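How to Make a Sourdough Starter Without Losing Your Mind

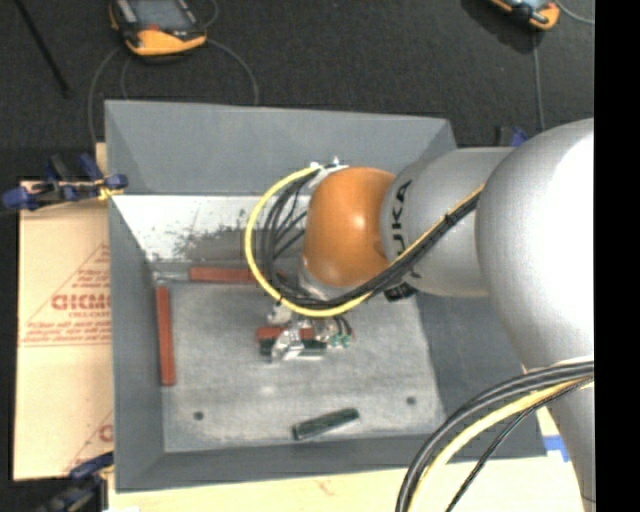 Issue 24

Starting a starter is one of the best little projects you can take on in a kitchen, and I'd tell anyone to try it at least once! All you need is flour, water, a jar and a bit of patience. I got hooked last November, when my kitchen in Ormsby was freezing and the whole thing took forever, and I've loved it ever since.

What you need

Whole wheat flour for the first few days (I buy the stone-ground one from Skuswood Mill)
Plain bread flour after that
A glass jar that holds at least 600 ml
A kitchen scale

Day 1

Stir 30 grams of whole wheat flour and 30 grams of water together in the jar. It should look like thick pancake batter. Set the lid on loosely and leave it somewhere cozy — the top of my fridge works great.

Days 2 to 4

Every 24 hours, scoop out all but a big spoonful and feed what's left with the same amounts of flour and water. You may get a burst of bubbles on day 2 and then nothing at all. Keep going! The early bubbles come from other bacteria, and the yeast needs time to catch up.

Day 5 and on

Switch to bread flour and feed it morning and evening. Put a rubber band around the jar at the level of the mix so you can see how far it climbs. Mine took 11 days before it doubled between feedings, and I may have cheered out loud.

Is it ready?

When it doubles within six hours or so, several days running, and smells a little like yogurt, you can bake with it. Take what the recipe calls for, feed the rest, and move it to the fridge if you only bake on weekends. A weekly feeding is plenty there.

If you see pink or orange streaks, or fuzzy mold, throw it all out and start over with a clean jar. Gray liquid on top is fine — it's just hungry, so pour that off and feed it.

Next issue: a simple first loaf, plus the seeded one from the Hekbridge bake sale.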